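3.2 Kitchen layout and cookware

The Nurnuvville kitchen is small, and most of the cooking there is done on one white gas stove. We chose it over the larger Swanepoel kitchen because pans and utensils are used close together. Heavier pots usually go to the back or the left – the frying pan is used far more often and is kept within easy reach. Across 72 cooking sessions in March, the frying pan was used in all but 11. Figure 4 shows the stove and its cookware.

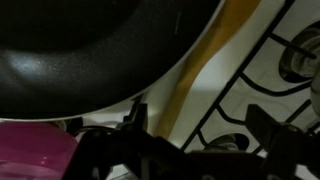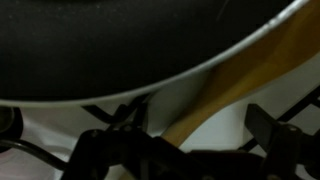
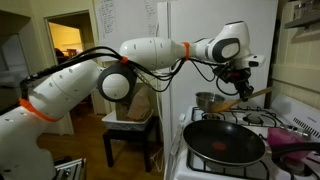
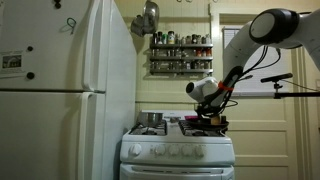 Figure 4. The Nurnuvville stove with the black frying pan, in close and wider views.

Wood was the only utensil material allowed on nonstick surfaces. An early reader, Solum, objected that this rule matters less than we suggest, and that pans wear mainly from being stacked in the cupboard. Our notes do not settle the point. Stacking was recorded in 10 sessions only, and pan wear was checked by eye at the end of the month. Where a utensil was set down between uses was logged separately – those 123 entries are discussed in Section 3.3.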